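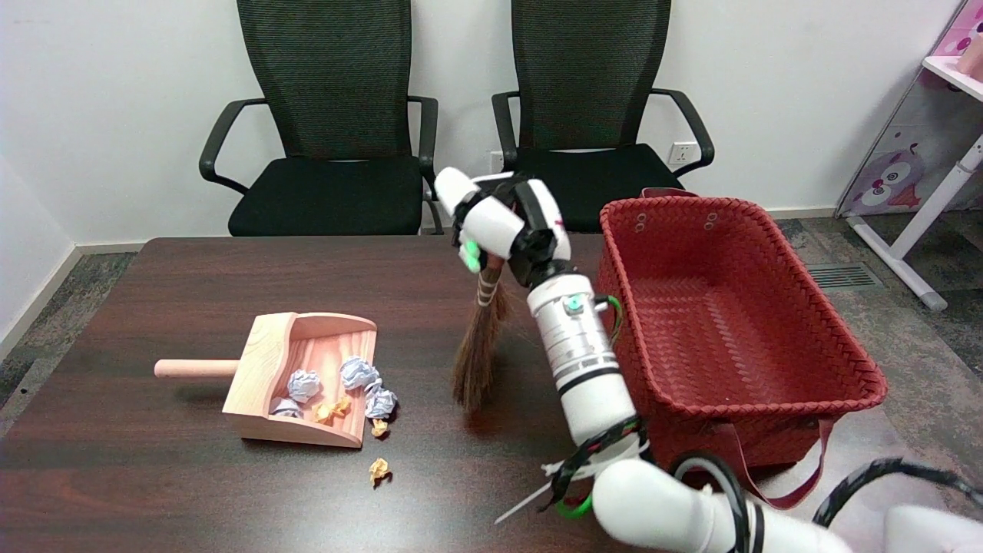 The Plelten Community Hall will stay open on weekday evenings through the end of September, the hall's board announced on Monday, and for many of the families who have been dropping in since school let out, that is the best news of the summer. The extra hours began in June as a trial, with the doors open until 9 in the evening for board games, craft tables, homework help for the summer school crowd and, on warmer nights, simply a cool place to sit and chat with the neighbors. Anybody who has stayed until closing knows how the night ends, with the tables cleared and the crumpled paper gathered up, a wooden dustpan doing the job nicely for the white and light blue balls and the little yellow-orange scraps that a good paper-folding evening leaves behind. It is a homely sort of ending, and regulars say they have grown fond of it.

According to the hall's own sign-in book, 1,729 visits were recorded in the first 6 weeks of the trial, well ahead of what the board had hoped for when it set aside money for the lights and the extra staff hours. The busiest nights have been the ones with a craft table, followed closely by the Bunnag Street reading circle, which moved over from the library while its roof is being repaired and has brought along a good many new faces (and some very good lemon bars, we are happy to report).

Money for the longer season comes from the hall's rental income and a grant from Clorska Hardware, the family store on the corner of Mill Road, which has also offered paint and brushes for the back hallway. The board hopes to have that work done before the weather turns, and would be glad to hear from anyone handy with a roller.

A few small changes start next week. Children under 9 will need to come with a grown-up after 6, and the side entrance by the parking lot will be locked at dusk, so please use the front steps or the ramp. Parking on the Zarutar Avenue side remains free in the evening. Craft supplies are still provided at no charge, though donations of colored paper, tape and blunt scissors are always welcome and can be left at the front desk in any of the 3 blue bins.

Posted Jul 17, 2023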